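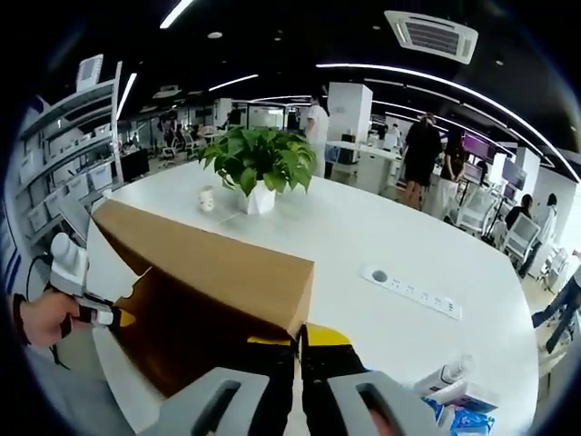 Tiempo de lectura: 5 minutos

4. Entrega del manuscrito y revisión de galeradas

Esta sección describe el procedimiento que deben seguir los autores de Nundov para entregar el manuscrito definitivo a través de la plataforma Ekuletti y para devolver las galeradas corregidas. Se aplica a narrativa, ensayo y poesía. Los libros ilustrados y las traducciones se rigen por la sección 6.

4.1. Antes de empezar

El autor deberá disponer de lo siguiente:

- El contrato de edición firmado por ambas partes.
- La clave de acceso a Ekuletti, que se envía por correo electrónico tras la firma.
- El manuscrito en formato DOCX u ODT, en un único archivo.
- Una nota biográfica y una sinopsis, cada una en archivo aparte.

Los manuscritos remitidos en PDF no se admiten en esta fase. Tampoco se admiten los textos repartidos en un archivo por capítulo, salvo en las antologías de la colección Kudalow, en las que cada colaborador entrega su propio texto.

4.2. Preparación del archivo

1. Descargue la plantilla Skála desde el apartado «Recursos» de la plataforma y ábrala en su procesador de textos.

2. Copie el manuscrito en la plantilla mediante la opción «Pegar sin formato». Las cursivas se pierden con esta operación y deberán aplicarse de nuevo con el estilo «Énfasis».

3. Asigne el estilo «Título de capítulo» a los encabezamientos. No numere los capítulos a mano; la plantilla lo hace de forma automática.

4. Introduzca las notas con la función de notas al pie del programa. Las llamadas escritas manualmente — asteriscos, números voladitos, letras entre corchetes — desaparecen durante la conversión.

5. Marque los diálogos con raya y no con guion. Si el original emplea comillas para los diálogos por decisión del autor, indíquelo en el campo «Observaciones» del formulario.

6. Acepte o rechace todos los cambios pendientes y elimine los comentarios al margen.

7. Guarde el archivo con el apellido del autor y una palabra del título, sin tildes ni espacios.

Nota. La separación entre escenas se indica con una línea en blanco que lleve el estilo «Blanco». Las líneas vacías sin estilo se suprimen al componer el texto.

Nota para poesía. Los versos sangrados deben llevar tabulación, nunca espacios repetidos. En los poemas con disposición especial conviene adjuntar, además, una copia en PDF que sirva de referencia al compositor. Esta copia no sustituye al archivo editable.

4.3. Carga en la plataforma

1. Acceda a Ekuletti con su clave y seleccione el título en la lista «Mis obras».

2. Pulse «Nueva entrega» y elija «Manuscrito definitivo». La opción «Borrador» está reservada a la correspondencia con el editor y no inicia el proceso de producción.

3. Complete el formulario 104. El campo «Título y subtítulo» admite un máximo de 141 caracteres, espacios incluidos.

4. Adjunte el manuscrito, la nota biográfica y la sinopsis, por este orden.

5. Compruebe la vista previa. Preste atención a las primeras líneas de cada capítulo y a las palabras en alfabetos distintos del latino.

6. Pulse «Confirmar entrega». El sistema genera un acuse de recibo con número de expediente, que deberá citarse en toda comunicación posterior.

Precaución. Una vez confirmada la entrega, el archivo queda bloqueado. El autor dispone de 72 horas para solicitar su sustitución mediante el botón «Retirar y reemplazar». Pasado ese plazo, cualquier modificación habrá de hacerse sobre galeradas y dentro de los límites que fija el contrato.

Si la vista previa muestra signos extraños en lugar de tildes o eñes, no confirme la entrega. Vuelva a guardar el documento desde la plantilla y repita la carga a partir del paso 2.

4.4. Citas y materiales ajenos

La inclusión de letras de canciones, poemas, cartas o fragmentos extensos de otras obras requiere autorización escrita del titular de los derechos. Corresponde al autor obtenerla y adjuntarla en la pestaña «Permisos» antes de la composición. Los epígrafes siguen la misma regla, aunque consten de un solo verso.

Cuando la autorización esté en trámite, marque la casilla «Pendiente» e indique el nombre del titular. El editor decidirá si el libro avanza con el fragmento o si este se retira hasta que se reciba la respuesta.

4.5. Revisión de galeradas

Concluida la corrección de estilo, la plataforma avisa al autor de que las galeradas están disponibles. El plazo para devolverlas es de 15 días naturales, contados desde el envío del aviso.

1. Descargue el PDF de galeradas y la hoja de consultas del corrector.

2. Responda a todas las consultas, incluso cuando la respuesta sea «conforme».

3. Señale las correcciones con la herramienta de anotación del PDF. No se aceptan listas de cambios enviadas por mensaje ni anotaciones hechas sobre el manuscrito original.

4. Verifique la página de créditos, la dedicatoria y los agradecimientos. Estas páginas no pasan por el corrector.

5. Suba el archivo anotado en «Galeradas devueltas» y confirme.

Precaución. En esta fase se corrigen erratas, errores de hecho y defectos de composición. La reescritura de párrafos completos altera la paginación y puede repercutirse al autor conforme a la cláusula de correcciones de su contrato.

La falta de respuesta dentro del plazo se entiende como conformidad con el texto compuesto. Los autores que prevean una ausencia prolongada pueden designar a un representante en la pestaña «Contactos»; la designación ha de hacerse antes de que se envíe el aviso. Para los títulos previstos en el catálogo de mayo no se conceden prórrogas.

4.6. Consultas

Las dudas sobre la plantilla y la carga de archivos se dirigirán a Tymofii Savchuk, del departamento de producción. Las relativas a permisos, galeradas y plazos corresponden a Ayana Hadgu, de coordinación editorial. En ambos casos se utilizará la mensajería interna de Ekuletti, con el número de expediente en el asunto.

Las cuestiones sobre cubierta y texto de contracubierta se tratan en la sección 5.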